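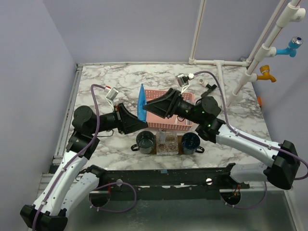
Both arms over the marble-patterned top.

September, bench notes, UPS and battery work

Started early, coffee in hand, on the 1000 VA unit that came back from the Colombo building. The complaint on the tag was "beeps at night," and I love a tag like that because it could be just about anything! I put it on the load bank with the lid off and let it settle for a good while before touching a thing. Float voltage looked fine on two of the batteries and a little lazy on the third, and when I pulled the input breaker the lazy one dropped like a stone. So there's our night beeper, I'm fairly sure: the self-test runs after hours, the weak battery sags, the alarm chirps, and by morning everybody has forgotten which closet it came from.

I swapped the whole string of 3 and didn't bother trying to save the two good ones. I know we go back and forth on this (and yes, I hear the grumbling about cost), but old and new in series has burned us before, and I'd hate to see this one on the bench again by spring. The old ones are on the bottom shelf with red tape on them. Please don't "borrow" them for the test cart, however tempting they look.

Side note for whoever does the next one of these: the battery tray screws on the Bostico chassis are two different lengths and the long ones go at the back. I put a long one in front and spent far too much of the morning wondering why the tray wouldn't slide home. I've drawn a little arrow inside the lid in marker, so at least this particular unit will be kind to the next person.
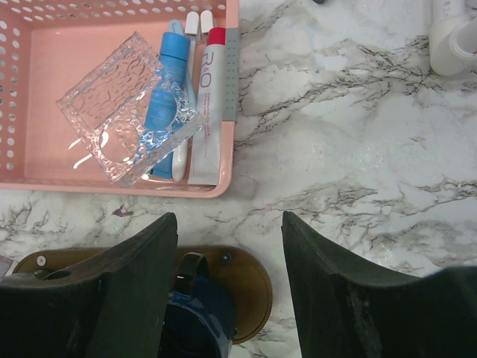
After lunch I moved on to the 2000 VA unit, the Kultach one, which has been waiting patiently for its fan. The new fan came in with the wrong connector, naturally, so I cut the plug off the old one and spliced it, solder and heat shrink, nothing fancy. It runs quietly now and it's pulling air the right way, which I checked twice with a strip of tissue after what happened with the last one. I left it on a steady load at 88 percent through the afternoon, and the heat sink was warm to the touch and no more than that. I'd still like to see it go overnight before we call it done.

One thing I couldn't sort out is the transfer to bypass. It goes over cleanly every time when I ask for it from the front panel, but coming back to inverter there's a click, a pause, and then a second click that I don't remember hearing on its sister unit. It may be nothing. The output never dropped on the scope, not even a flicker, so I'm writing it down more for my own peace of mind than anything else. If somebody has a quiet half hour, put the two side by side and have a listen, and tell me if I'm getting fussy in my old age.

Still to do:
Overnight run on the Kultach, leave the cover on this time.
Order the proper fan connectors, a bag of them.
Ring the Gesinen site and ask if their closet is still as hot as it was in summer. If it is, new batteries there won't last either, and I'd rather have that talk before we send a quote.
Torque check on the bench bypass switch, 4:30 and I've run out of steam for it today.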